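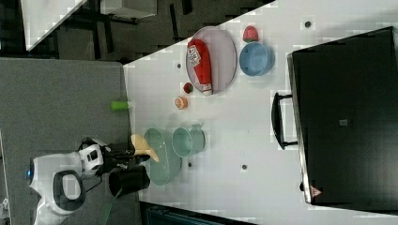
Fludport is looking for someone to take charge of what we buy and when we buy it, and we would love to hear from you if you like robots, spreadsheets and long telephone calls with suppliers in more or less equal measure. The job title is Equipment Planning Coordinator, though Sheldon Ouellet, who did it before moving over to the workshop, always signed himself "the shopping". He had a point. A good day here needs a working arm and gripper, of course, but it also needs a table, plates and bowls, a cup or two, a bottle of ketchup, a strawberry, and something yellow and banana-shaped for the gripper to have a go at. Every bit of that has to be chosen, paid for, stored and in the end replaced, and at the moment the planning is shared out between people who are all supposed to be doing something else.

We are a small robotics company working on household tasks, mostly in and about the kitchen: picking things up, putting them down, clearing a table, laying it again. We rent the ground floor of the Landry building, with the test room at the back and the offices at the front. You would have a desk in the front, by the window, but we hope you'd spend a good part of the week at the back with the operators, finding out what they need before they run out of it.

What the work is like

The larger part of the job is the yearly equipment plan. We start it in March and it covers everything from arms, grippers and spare fingers down to cables, cases and crockery. You would talk to each team, gather up their wishes (they will have plenty), find out prices and delivery times, and turn it all into something Nathalie Carrier can take to the board. Nathalie looks after our finances and is very patient, but she does like to know why we are asking for a second one of anything before we have worn out the first.

The plan coming up is a bigger one than usual. We mean to add 2 new stations to the test room, which means robots, tables, power, safety stops and quite a lot of rearranging. We have had a first quotation from Flenov for the arms and are waiting on another for the mounts. You would pick these up from Réjean Doucette, who has kept them warm for us, and see the whole thing through to the day the stations are switched on.
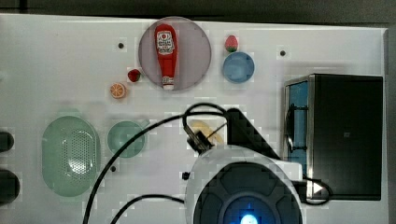

Then there is the smaller, steadier buying. Our stock list, which we call Jerero for reasons lost to time, has 184 lines on it, and almost 200 if you include the ones marked "check with Colleen". Some are dear and take 16 weeks to arrive. Others can be had from the supermarket on the way in. Both sorts will stop a day's testing if they are missing, and we would like you to put the list in order, drop what is no longer used and set sensible reorder levels for the rest. Play food is a surprisingly lively subject here, and you will be lobbied on it.

You would also look after service contracts and warranties, keep the spares cupboard honest, and help us work out whether it is better to mend a tired gripper or buy another. We don't expect you to do the mending.

Who we are hoping to hear from

You will have done some buying, budgeting or planning before, and it really doesn't matter much where. Colleen Dhillon, who runs the test room and would be your closest colleague, came to us from a hospital kitchen, and we've had good people from theatres, schools and garages. You should be happy with a spreadsheet, clear in writing, and able to tell an engineer kindly that there's no money left until the spring. Knowing about robots would be a help – but we can teach you that part, and we rather enjoy doing it.

Please do tell us if you have dealt with imports and customs forms. We have muddled along with them for too long.

Hours, pay and the rest

The post is permanent. It can be full time or four days a week, whichever suits you, and start and finish times are yours to settle with Colleen so long as you are in for the ten o'clock catch-up. Pay depends on experience and we will send you the range as soon as you ask for it, before you go to the trouble of applying. There is a pension, a decent amount of holiday, and a kitchen of our own with real food in it.

How to apply

Send us a CV and a letter, no longer than two pages, telling us about something you bought or planned for that went well, and something that didn't. Address it to Nathalie Li, who looks after recruitment and reads every letter herself. The closing time is midnight on the last Sunday of the month. We'll invite a few people in for a chat and a look round the test room, and you're very welcome to bring questions. If you'd like to talk it over first, ring the office and ask for Colleen – mornings are best, before the robots are running.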